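Small Wash, Big Difference: looking after delicates, whites and everything in between

I did four loads on Saturday and enjoyed every one of them, which tells you what sort of person is writing this page. My mum had a twin tub and a concrete trough and she could get grass out of cricket whites before lunch. I've got a front loader, a clothesline that leans to the west and a shelf of old ice cream containers full of powders, and I reckon I can get close to her on a good day!

A lot of you wrote in after the page on towels (yes, I'm still getting mail about the vinegar) and asked for the same sort of thing for clothes. So I've gone through the notebook and pulled out everything that has earned its place. Some of it is very old-fashioned. Have a read, try a bit of it, and tell me where your own way is better.
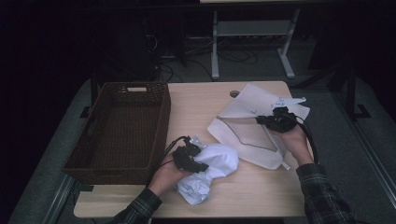
LORVILLE, June 2019

Sorting, and why I do it on a table

Do your sorting up at table height. I spent years bent over a pile on the laundry floor, picking out socks with one hand and holding my back with the other, and then one winter I tipped the whole lot out on the table and never went back. You see the stains, you find the tissues, and you can turn things the right way out without grunting.

My piles go like this. Whites that can stand heat. Whites that can't. Colours, then darks, then anything fluffy, and a last little heap of things I'm frightened of. The frightened heap is the good stuff: the blouse with the covered buttons, the bras, the wool, the top my sister brought back from somewhere and swears is silk. It gets washed last, when I've had a cup of tea and I'm paying attention.

Check every pocket. Do up every zip. Undo shirt buttons, all of them, cuffs as well — a shirt washed with its buttons done up pulls at the buttonholes the whole way through the spin. Jeans go inside out, and so does anything with printing on it that you'd like to read next year.

Labels

Read them once, properly, when the thing comes home from the shop. If the label scratches and you're going to cut it off, pop it in a jar in the laundry with a scrap of masking tape on the back saying what it came from. My jar is a proper archive by now. I've got labels in there for jumpers that went to the op shop in my thirties.

The tub with a number in it is the warmest you should go, so feel free to go cooler. A hand in the tub means hand wash. A plain cross through the tub means keep it out of water altogether, and I'd take that one seriously if there's a lining or shoulder pads.

Wash bags

I could go on about wash bags all day! If you only buy one thing after reading this page, get two or three zip-up mesh ones in different sizes. Fine mesh for tights, bras and anything with lace, and a coarser mesh for socks and baby things. The fine stuff holds back snags and the coarse stuff lets more water through, so a muddy sock does better in the coarse.

How to get the best out of them:

Fill them halfway, no more. A stuffed bag washes like a cushion, clean on the outside and grey in the middle.

Hook bras together before they go in, and give them a bag to themselves.

Close the zip all the way and tuck the pull under its little elastic garage if it has one. If it hasn't, a small safety pin through the pull and the tape does the job. Take the pin out before you dry anything on a hot day, or you'll get a rust dot.

One bag on its own in a big drum will throw the spin out and you'll hear it walking across the laundry. Put a couple of towels of similar weight in with it.

Turn the bag inside out every few washes and rinse the corners under the tap. The fluff that lives in there is unbelievable.

Give each person in the house their own sock bag. Socks go in dirty at the bedroom end and come out clean at the other, still in company. We went from a whole drawer of odd socks to hardly any.

When the zip goes, don't chuck the bag. Onions love them. So do bath toys, pegs, and the bits of soap too small to hold — tie a knot in the mesh and you've got a scrubber for gardening hands.

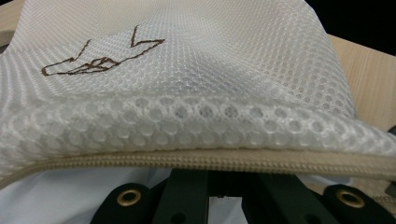 Then there's the matter of hand washing, which people dread far more than they need to. Fill the basin first and swish your detergent in before the clothes go anywhere near it. A teaspoon is plenty for a basin. Press the water through the fabric with flat hands, over and over, the way you'd press a sponge, and leave it to sit for ten minutes if it's grubby. No wringing and no rubbing. Lift the whole thing out with both hands underneath so it doesn't hang by its own wet weight, and rinse in water of the same temperature. It's the sudden change that upsets wool.

To get the water out, lay the garment on a dry towel, roll it up like a Swiss roll and kneel on it. I mean it, kneel on it! Unroll it, move it to a second dry towel, pull it gently back into shape and leave it flat in the shade.

Whites that have gone off

Grey whites are nearly always a matter of too much powder and not enough rinse. Before you buy anything, run the load again with no detergent at all and watch the suds turn up. If they do, that's your trouble. Cut your dose by a third from then on.

If they're still dull, soak overnight in oxygen bleach powder made up with warm water, as warm as the label will let you. Dissolve it properly in a jug before it goes in the bucket, and leave the lid off while it works. Keep it away from wool and silk. And never mix chlorine bleach with vinegar or ammonia, or with any other cleaner that happens to be under the sink. I say it on every page and I'll keep saying it.

Yellow underarms want a paste. Bicarb and a dribble of water, spread on thick, left for half an hour, brushed off with an old toothbrush and then washed as usual. Repeat if you have to. Keep them out of the dryer until the mark has gone, as heat sets it for good.

Sunshine is the best brightener I know and it costs nothing. Cotton sheets, hankies, tea towels — straight out on the line, and leave them there through the middle of the day. Bring in anything with elastic much sooner.

A few stains, quickly

Red wine: blot, then cold water, then blot again. Salt is fine if it's all you've got at the table.

Blood: cold water only, and get to it early.

Grease: a drop of dishwashing liquid worked in dry, before any water. Leave it fifteen minutes.

Ballpoint: methylated spirits on a cotton bud, with an old cloth underneath to catch what comes through. Try it on a hidden seam first and open a window.

Mud: let it dry, then brush it. Everybody rushes this one, me included.

Beetroot: Bernadette Blackwood wrote from Ustari to say she lays a slice of white bread soaked in cold water over the spot and lets it drink the colour up. I tried it on a tea towel and was delighted. It didn't take the lot, but it took enough that the wash did the rest.

Curry and turmeric: wash it once, then out in the sun, and keep putting it out. My neighbour Mrs Chaturvedi taught me that one over the fence, and she's rescued more school shirts than the rest of the street put together.

Drying and folding

Shake everything before it goes on the line, a really good crack. It's half your ironing done. Hang shirts by the tail and peg at the side seams, and hang trousers by the waist with the pockets pulled out. Knits shouldn't be pegged at all, but if you've no room to dry flat, thread an old pair of tights through the sleeves and peg the tights.

In the dead of winter I dry on an airer by the window with a fan going, turned low. Leave a hand's width between things. It'll feel like you're wasting space, but the lot will be dry by tea time and it won't have that smell.

Fold while it's still a bit warm from the sun. Small things first, so they don't get lost under the sheets, and each sheet set goes inside one of its own pillowcases. I picked that up from a lady at the Latside market, years back, and my linen cupboard has been a pleasure to open ever since.

The machine itself

Wipe the rubber seal after your last load of the day and leave the door ajar. Pull the drawer right out once a month and scrub it in the trough with an old toothbrush. Clean the filter too, with a baking tray and a towel underneath, and go slowly on the cap. I found 43 cents and a hair clip in mine last time, plus a Lego helmet that had been grieved over for months.

Then run it empty on hot, right through, with nothing in it but a scoop of that same oxygen powder.

I'm doing wool blankets and doonas next, including the bathtub method for anything too big for the machine. If you've got a good trick for getting a feather doona dry in June, please send it in, I've got one on the line right now and it looks like rain.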